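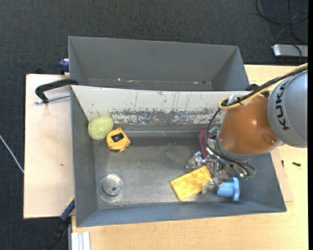

According to Renato Iturra, Rankin Yards was the first place in Gillow where a factory owner and a landlord sat down and agreed to split the upside. The remark comes up in nearly every account of the project, and it is a good way into one of the liveliest redevelopments the town has had.

Rankin Yards is a mixed industrial and residential estate on the eastern side of Gillow, built on the grounds of the former Rankin wire works. It combines small factory units, a storage and packing hall, rental apartments and a public square. The estate is owned by a partnership between Soltadance, a property company best known for its office parks, and Grostico, a family-run maker of kitchen fittings that had leased space at the wire works for years before the sale.

Background

The wire works closed in stages. The drawing shop went first, then the galvanizing line, and by the end only the front offices and two sheds on Canal Road were let. Soltadance bought the land with plans for a retail park, a scheme that drew plenty of objections and very few tenants. Grostico, still renting the larger shed, offered to stay on and put money into the buildings if it could have a share in the whole estate in return. The two companies signed a partnership agreement the next May, with Soltadance holding the larger stake.

The retail plan was dropped soon afterward. In its place came a layout that kept the sheds, opened up the old rail cutting as a footpath, and put the housing along the quieter north edge, where it gets the best of the afternoon light.

Layout and buildings

The estate has 30 workshop units, most of them in the long brick shed that runs parallel to the canal. They are wonderfully plain spaces, with high windows, wide doors and floors strong enough for heavy tools. Tenants have included a boat upholsterer, a sign maker, several food producers and a bicycle frame builder whose open evenings fill the whole lane.

Grostico occupies the west shed, rebuilt behind its original front wall. The sawtooth roof was kept and reglazed, and it remains the best-loved feature of the estate, especially at dusk when the lights are on inside.

The housing stands in three blocks named after the old departments of the works: Drawing, Annealing and Spooling. All the apartments are rented, and ground-floor homes open straight onto the footpath. Early drawings showed a fourth block beside the square, but the land was left open after residents of Canal Road asked for a clear view to the water. It now holds a market and a very popular outdoor skating rink in winter.

Ownership and leases

Workshop leases run for three years and can be renewed on the same terms, an unusual arrangement for the area and a big part of the estate's appeal. Rents are set by floor area alone, so a corner unit costs no more per square foot than one in the middle of the row. Service charges are pooled across the workshops and kept separate from those of the apartments.

The partnership agreement gives Grostico first refusal if Soltadance sells its stake. Hammad Kiani, in a short history of the project, calls this clause the hinge of the whole deal and devotes a chapter to the drafts it went through.

Reception

Opinion in Gillow was split at first. Shopkeepers on the main street welcomed the end of the retail park, while some neighbors worried about trucks on Canal Road. A separate freight entrance from the ring road settled most of that argument. A petition to list the sawtooth roof as a local landmark gathered 3,688 signatures, a splendid turnout for a town this size, and the listing was granted the following spring.

Later plans

A second phase would take in the former galvanizing yard south of the canal. The ground there needs cleaning before anything can be built, and the partners have put forward workshops only, with no housing. A footbridge linking the two sides is part of the proposal.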